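Double-feed fault (robotic folding)

A double-feed fault, also called a ply error or a false single, is a failure in robotic handling of thin sheet material in which the gripper picks up a number of layers other than the number intended, and the control program carries on as if the pick were correct. It is best known from the folding of paper, tissue and light film by two-arm cells. The term was borrowed from office printing, where a double feed is two sheets passing through the rollers together.

Causes

Thin sheets tend to cling to one another through static charge, trapped air or slightly rough cut edges. A fingertip closing on the edge of a stack, or on the edge of a sheet already folded once, has very little thickness to work with. Most electric grippers report finger position, but the difference between one layer and two is often smaller than the play in the finger joints. Soft fingers make the problem worse, as the pad gives way by more than the thickness of the sheet.

A related form occurs during the fold itself. The arm is meant to lift only the top layer of a folded sheet, takes both, and turns the whole piece over. The later steps then press creases into the wrong places.

The Fotau incident

The case most often used in training is the one at the Fotau packaging workshop, where a pair of arms supplied by Genik folded colored liners for gift boxes. Over a single production run, 238 of 1,619 liners were passed as good and later found to be folded from two sheets or creased across the wrong layer. The cell had raised no alarm. Its only check was whether the fingers had stopped short of fully closed, and they had done so on every pick.

The fault came to light when one arm pulled against the other. With two sheets in its fingers, the left arm met more resistance than the program allowed for, and the right arm kept moving to its next position. The sheet tore and a wrist joint tripped its torque limit. An operator, Saimi Honkanen, reached in to clear the torn piece while the second arm was still powered and was struck on the hand. She was not seriously hurt. The report, written by Bergþóra Kárason and issued on June 19, 2021, treated the missed layer count and the lack of a shared stop as separate faults.

The report made 5 recommendations. Two concerned sensing: a thickness check after each pick, and a camera view of the sheet edge before the fold begins. The other three concerned stopping: linking both arms to one stop circuit, holding position after a torque trip, and requiring power off before hands enter the cell.

Detection

Common methods include weighing the sheet, measuring light passed through it, and comparing wrist camera views before and after the lift. Camera methods are cheap to add but can be misled by shadows, which look much like the edge of a second sheet. The Chraibi test, named for the workshop that first wrote it down, has the arm lift one corner, pause, and lower it again before the fold is allowed to start.

Fanico sells a fingertip with a built-in thickness gauge, used mainly on heavier card.
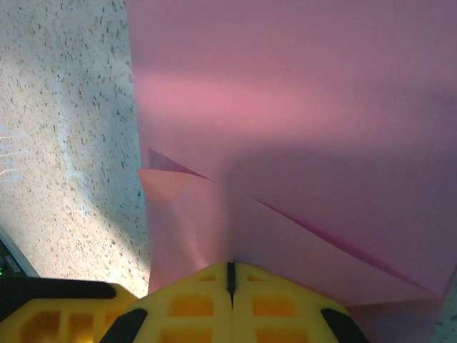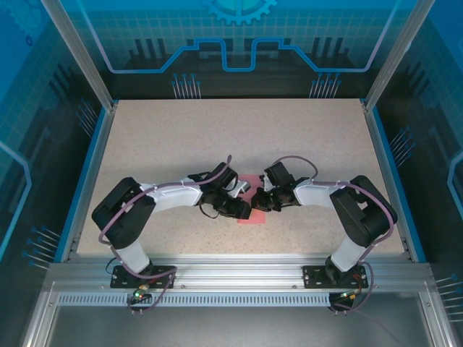
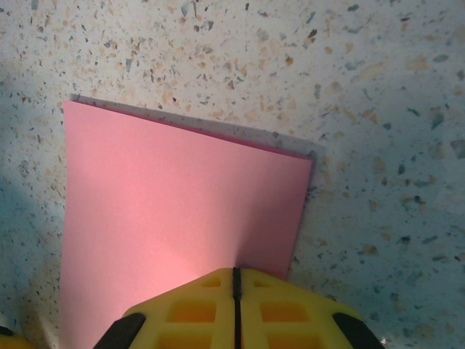
Handling of thin sheet material in a two-arm cell. First and third: views from a gripper. Second: both arms over the work table.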